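# Questions people ask about helping at Treleo

Thank you so much for thinking of spending a shift with us! We get the same questions from nearly everyone who signs up to guide the Pilo arm, and they are good questions, so we've gathered them up with answers as full as we can make them. If yours is missing, write to Lamduan Thepsuriya at the Lorkwood desk and she'll get back to you (and probably add it to this page).

## What will I be doing?

You'll be moving the arm through small table jobs with a pair of hand controls, while the computer keeps a record of what the wrist camera sees and how the joints and the gripper move. One time through a job, start to finish, is what we call an example. When we have plenty of examples of the same job, done by different people, we use them to train a program called Caruso, which then has a go at the job with no one on the controls.

## Do I need to know anything about robots?

Not a thing. We've had bakers, students, a retired bus driver and a great many people who came along with a friend. Your first 30 minutes are just practice and none of it is kept, so you can bump into the table as much as you like. Most folks find the twist of the wrist the hardest part, and then it suddenly feels natural and they don't want to give the controls back.

## How long is a shift?

A shift is two hours, with a proper break in the middle. In that time we hope for 60 examples, but please don't race! If you end up with fewer because you were being careful, we're perfectly happy.

## What kinds of jobs are there?

Right now we're on the fruit set. There are two jobs in it: moving a piece of fruit from the basket to the plate, and moving it from the plate back to the basket. It sounds like very little, and I thought so too until I tried picking up an apple by its sides without nudging the plate along with it. 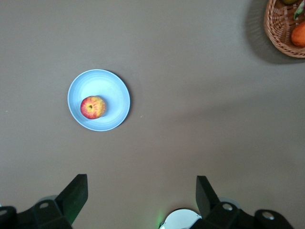
*Vichien Luangrath*

On the screen by your seat you'll have the wrist view, and it takes a little getting used to. You're looking straight down past the two black fingers, so "forward" for you is toward the top of the screen. With the apple off to one side of the blue plate, newcomers often steer for the middle of the plate out of habit. Steer for the fruit instead, and open the fingers well before you come down.

The basket is a bit trickier, as you may only see a corner of it in the wrist view. Come up higher first, have a look, and then go over.

## Does everything have to be in the same place each time?

Please, no! We want the plate, the basket and the fruit shifted between examples – a few inches to the left, closer to you, wherever you fancy. Turn the apple too. If the apple always sat in one spot, Caruso would learn the spot and be quite lost the moment anybody moved it. Shadows on the table are fine as well, so there's no need to fiddle with the lamps.

## What if I make a mistake?

It depends on the mistake, so let me take the common ones:

- **You miss the grip and try again.** Keep going. We're glad to have these, and we mark them as a second try.
- **The fruit rolls off the table.** Press the stop pedal, pick it up and start a fresh example.
- **You forget which job you're on.** Finish the movement calmly, then tell whoever is at the desk and we'll fix the label.
- **You sneeze, or your phone rings.** Press the stop pedal. It happens every shift.

## Can I put my hand on the table while the arm is on?

Only after you've pressed the stop pedal and the desk has said "clear." We're fussy about this one and will remind you more than once – please don't take it personally.

## Who looks at the recordings?

The small team here checks each one before it goes into the training set. We're looking for a clean start, a clean finish and the right label. Your name isn't stored with them, only a shift number.

## Can I see how Caruso is getting on?

Yes, and we'd love you to! We run an open afternoon in August, when visitors can set out the fruit however they please and watch the arm try its luck. Sign-up sheets are at the desk.

Page last updated February 26, 2018.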